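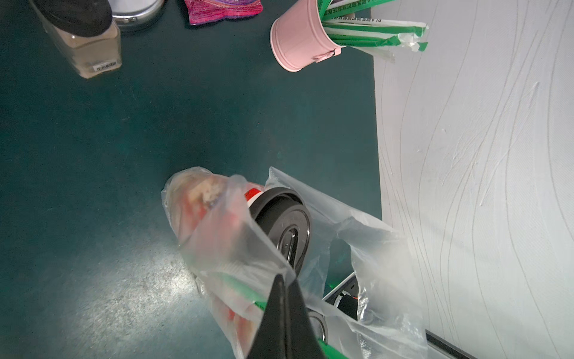 Jenden Street Community Kitchen
Monthly walk-through, dining room and pantry side
Checked by: Vlasta Stan
Month: September
Started 7:15 a.m., before the first delivery

Marks used: OK, FIX (to be done before the next walk-through), NOW (done or closed off the same morning), N/A.

ENTRANCE AND HALLWAY

Front door opens fully and closes on its own - OK
Door mat flat, no curled corners - FIX. The left corner lifts when the door swings over it. Tape has been tried and does not hold. Order a heavier mat.
Exit sign lit - OK
Emergency light, 30-second test - OK in the hallway. The one over the pantry door went dim before the test ended. FIX, new battery.
Hallway clear to full width - NOW. Folding chairs were stacked on the hinge side of the rear exit. Moved to the closet. This was on the last sheet too.

DINING ROOM

Tables steady, legs locked - FIX on table 6. The lock on one leg does not click. Turned to the wall with a note on it until the part arrives.
Tabletops wiped and free of chips - OK. Surface scratches are fine as long as they do not hold dirt. Anything you can catch a fingernail on should be written up.
Chairs - two with loose back screws, tightened during the check. OK
Floor dry, no lifted tiles - OK
Outlets covered, no cords across walkways - FIX. The coffee urn cord reaches the wall only if it crosses the side aisle. Move the urn, do not add an extension cord.
Seating limit posted - OK, sign reads 80.

TAKE-HOME FOOD

Bags closed and kept off the floor - OK
Hot and cold items bagged separately - OK
Lids pressed down all the way - OK on the ones I tried. Please press the rim all the way around, as the middle can feel tight while one side is still up.
Date labels on packed food - FIX. The ones written in ballpoint rub off. Use the marker in the drawer.
Allergen list at the pickup table - NOW. The old list was still up. Replaced with the current one.

PANTRY AND COLD STORAGE

Nolero upright refrigerator, 38 degrees - OK
Chest freezer, 0 degrees - OK, but the lid seal is stiff at the back. Watch it.
Temperature log filled in - FIX. 29 entries expected since the last sheet, 13 have no initials. A reading with no initials does not count for the county visit.
Shelves fixed to the wall - OK
Heavy items on lower shelves - NOW. Rice sacks moved down from shoulder height.
Signs of pests - none. Traps checked and dated.
Cleaning products stored away from food - OK

FIRE AND FIRST AID

Extinguisher by the kitchen door, gauge in the green, tag current - OK
Extinguisher by the rear exit - FIX. Gauge is fine, but the tag is unreadable. Gbeho Fire Service to replace it at their next call.
First aid kit - FIX. Short on burn dressings and medium gloves. Everything else matches the list in the lid.
Smoke alarm test - OK in all rooms

CARRIED OVER

Step edge at the loading door still needs a yellow strip. Wosivetti Hardware had the wrong width in stock.

Finished 8:40 a.m. Copy to the office binder, copy on the pantry door.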